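## Household Goods Exchange: Changes for Residents

The Sivelgate Residents' Association has revised the arrangements for its Household Goods Exchange. The new arrangements take effect in July and apply to all member buildings, including the two at Farkora Court that joined the association last winter.

The Exchange allows residents to pass on usable items at no charge. In the past year it received 2,737 items, most of them kitchenware, books, small lamps and children's clothing. Demand has grown steadily, and the former practice of accepting goods at any hour has placed a strain on the ground-floor storage room. Residents on that corridor have also raised concerns about noise in the late evening.

Goods will therefore be accepted between 9 a.m. and 6 p.m. only. Each household may bring up to 20 items per month. Larger donations, such as those following a move or the settlement of an estate, remain welcome by prior arrangement with Marianna Witkowska, who coordinates the Exchange. Requests should state the general type of goods and the approximate number of boxes.

Items must be clean and complete. Electrical goods should be accompanied by their cords and, where possible, their instructions. The Exchange is unable to accept mattresses, car seats, paint, opened cosmetics or medicines of any kind. Residents who are uncertain whether an item qualifies are asked to inquire before bringing it down — the storage room has no space in which to hold goods pending a decision. 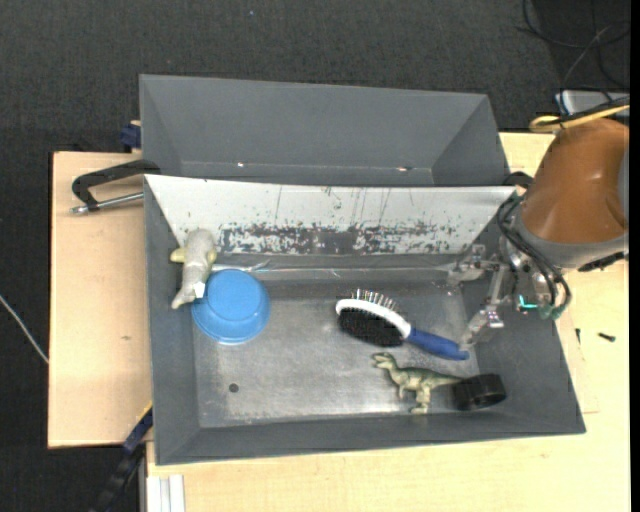 *Large open bins, one behind the other on a wooden tabletop.*

Collection will follow the same hours as donation. Items may be reserved for up to three days by leaving a name and apartment number at the office. Goods not collected within that period will be returned to general availability. The association does not guarantee the condition of any item and cannot undertake repairs.

The association also wishes to address the matter of resale. The Exchange exists to meet household needs, and members are expected to take goods for their own use or for the use of their families. Radosław Ziółkowski has prepared a short statement of principles on this subject, which was adopted at the spring meeting with 29 votes in favor and four against. Copies are available at the office.

Books will be handled separately. King-fai Huang has agreed to oversee a lending shelf in the Farkora Court lobby, with space for about 300 volumes. Books may be borrowed without registration and returned at any time. Encyclopedias, outdated textbooks and magazines should be taken to the municipal paper collection.

The association records its thanks to Mieczysław Kurek, who has stepped down after six years of managing the storage room. His duties pass to Roman Adamczyk. Comments on the revised arrangements may be submitted in writing and will be considered at the autumn meeting.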